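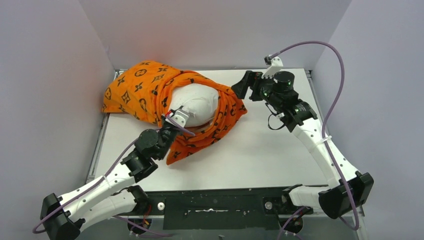

Cushion covers on the two-arm cell: how to run a shift

Quick guide for anyone moving over from the hand stuffing benches at Kirkthorpe. Written fast, Mirjam Groen will tidy it up in November.

What changes for you: less pulling and shoving, more watching. Wrists get a rest, eyes don't. You still sort covers, still check corners, still decide what gets sent back. Hourly target is 60 per cell, not per person, so don't race it.

1. Covers out of the Zarden crate, shake, check the opening for stray thread. Any tear, reject bin.

2. Lay cover flat on the table, opening towards the middle. Insert goes part way in. Keep your sleeves clear of the cables.

3. Step back, door shut, press start. Arms work the fabric over the insert from both sides. Hands OUT until the light goes off.

4. Watch the folds. If cloth bunches up on one side and stays there, press pause. Don't tug it while the arms are live, even a bit.

5. After 3 failed goes on the same cover, take it out and finish by hand. Write it on the sheet. The slippery Herrero fabric does this alot.

6. Corners. The arms are poor at corners. Poke them out yourself, same as always, then close up and stack.

Every 500 covers: wipe grippers, check cable ties, look for fluff round the wrists.

Pay and breaks: grade stays the same. Breaks stay the same, cell gets paused, no covering someone elses cell while they're at lunch. Two people have gone over to checking and they get roughly 70 minutes of training on the Grastomon screen first. Ask for it if you havent had yours.

Sunday shift, pause the cell and ring Mirjam before resetting anything.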